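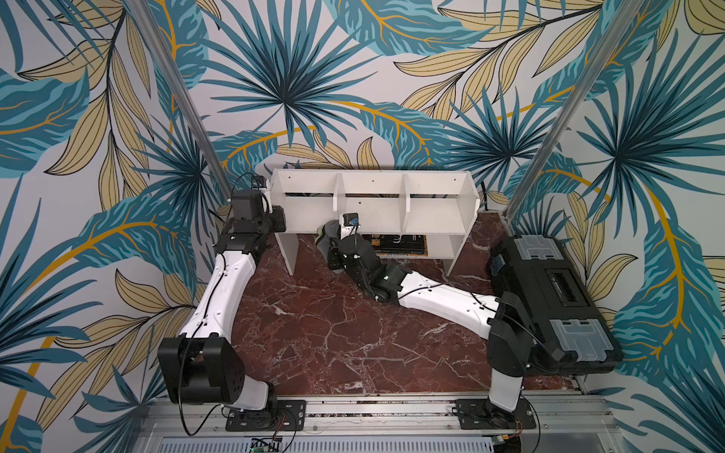
10/28/24. Slept badly, up before the alarm, rain again. Marion called at breakfast to say the paint for the hall is discontinued so we have to start over, third time now. I said fine, forget paint, let's do paper. Big leaves, teal and dark blue with those mustard stems, off-white behind. She went quiet and then said "in a HALL?" Yes in a hall. It's a dark little hall and it could use some jungle. She wants plain cream. We left it there.

Work till two. Hadi out sick so I had his calls too. 37 emails when I sat down, gave up on most. Pravesh brought soup in, lentil, very good, must ask what he puts in it.

Then to Mavis's to help with the move. She's going to the place in Plorndale after all, one room and a bit, and there is SO much stuff. 14 boxes of books, most of them she hasn't opened since Windau. I said keep two boxes. She said six. Her mother's sewing machine is going to Gun-woo — he'll use it, and he has the space. She cried a bit over the button tin, of all things. I made tea and we sat on the floor and didn't pack anything for half an hour. Probably the best part of the day.

Mover wants $300, cash, and can only do mornings. Told him yes before asking her, hope thats ok.

Home late. Forgot the milk. Forgot to call the dentist too — tomorrow, first thing, before work. Also need:
- packing tape, the wide kind
- lightbulb for the stairs
- card for Gun-woo

Marion texted at ten. She's been looking at wallpaper online and there's one with ferns she "doesn't hate." Didn't answer yet, let her come round a bit more by herself. Knees hurt from Mavis's floor. Bed, book, probly asleep by page two.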